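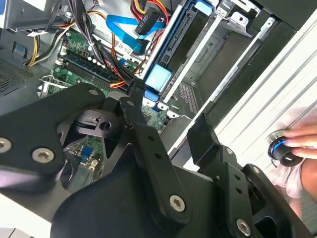 Flunley Sound Archive: where we've got to, April 2019

Hi Pei-shan,

I promised you something shorter than last time, so I'll try! You asked for the state of the tapes, the money and the listening evenings, and I've added a bit on the school at the end because it's the part I'm most excited about.

The tapes

We've now transferred all the reels from the Okabe family and most of the cassettes that came out of the old creamery office. The Okabe reels were a joy. Whoever recorded them wrote the speaker's name and the street on every box, in pencil, and the handwriting never slips. The creamery cassettes are another matter (half the labels have dropped off, and one turned out to be forty-odd minutes of a radio quiz), but there's a long interview in there with a woman who drove the milk truck between Flunley and Sultivcombe before the bridge went in, and I'd have done the whole box just for her. She describes the ferry crossing in winter and how she kept the engine running on the deck. I've put a rough transcript in the shared folder. Please read it with a cup of coffee.

Two cassettes have sticky tape and I haven't tried to play them. Garba Babalola knows a person who bakes tapes properly and he's asking what it would cost. Until I hear back they're in the cabinet with a note on them.

The catalog is slower than I'd like. I'm listening to everything start to finish and writing a summary, and an hour of tape takes me most of a morning. I did try skimming and I missed a whole story about the flood, so I've gone back to doing it the slow way.

Money

We've spent $400 of the equipment line. Most of that went on the cassette deck, the rest on cables, sleeves and archive boxes. I haven't touched the travel line at all, and I'd like to move some of it over to pay for transcription if you're OK with that. The old desktop tower is the one thing I'm still unsure about. It has a green motherboard and it's a plain old workhorse of a thing, but if it can't be made to hold the full set of audio files I'd want to come back to you about storage. Everything we have so far is copied to two drives, one here and one at Garba's, so please don't lose sleep over it.

Receipts are scanned and in the folder called Nikari, which was our working name before we settled on this one. I keep meaning to rename it.

Listening evenings

The first one was a bit stiff, if I'm being fair to everyone. I'd put the chairs in rows and played long clips and people sat there politely like it was church. For the second I pushed the tables together, played short pieces and left big gaps, and what a difference - people were talking over the clips, correcting the dates, arguing about which Okabe brother owned the boat. I wrote down as much as I could and Garba recorded the room, with everyone's permission. Signed forms are in the folder.

The next one is in June, on the subject of shops. Bring your appetite, there's always pie.

The school

The fifth grade teacher wants her class to interview their grandparents, and I'm helping them put together questions. Their first list was wonderful. "Were you ever lost?" was my favorite.

What I need from you

A yes or no on moving the travel money, and your thoughts on whether family names can go in the public catalog. I've had one request to leave a name out and I said yes on the spot, but we should have it written down somewhere.

Call me any time before noon, I'm usually at my desk with headphones on, so let it ring.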